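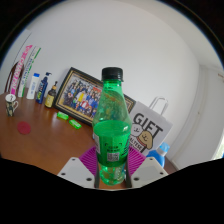 Figure 2. Hand-held gripper with a capped bottle between the two white finger pads.

Reading time: 2 minutes

2. Planning your purchase

Please read this section before you place an order for the Tisuto hand-held gripper. It helps you to decide how many units you need and what else must be in the budget.

2.1 Before you ask for a quotation

1. Write a list of the objects you want to pick up. Household things such as bottles, mugs and small boxes are a good start.
2. Measure the widest object at the place where the pads will hold it. The standard pads open to 34 mm less than the wide pads, so check the size table in your quotation.
3. Decide how many recordings you need. For one simple task, our customers usually plan some 3,000.
4. Divide this number by 20, the recordings one person can make in an hour with normal breaks. The result is your working hours.

Note: Working hours are often the biggest cost. Put them in the budget first, then the equipment.

2.2 What to include in the budget

1. The gripper, one for each person who works at the same time.
2. One spare pair of finger pads per gripper. The Lorent pad set includes the screws.
3. Storage for the recordings. Flirnetine storage plans are sold yearly and are not part of the gripper price.
4. A service visit, if you want one. Gallagher makes the visit and sends a separate invoice.

Caution: Do not order pads from different sets for the left and right side. The holes may not match.

2.3 Delivery and first payment

Orders received before the end of July are delivered at the old price. For orders above 3,000 euros you can pay in two parts – the first with the order, the second after delivery. Keep the original box until you have finished the check in section 3.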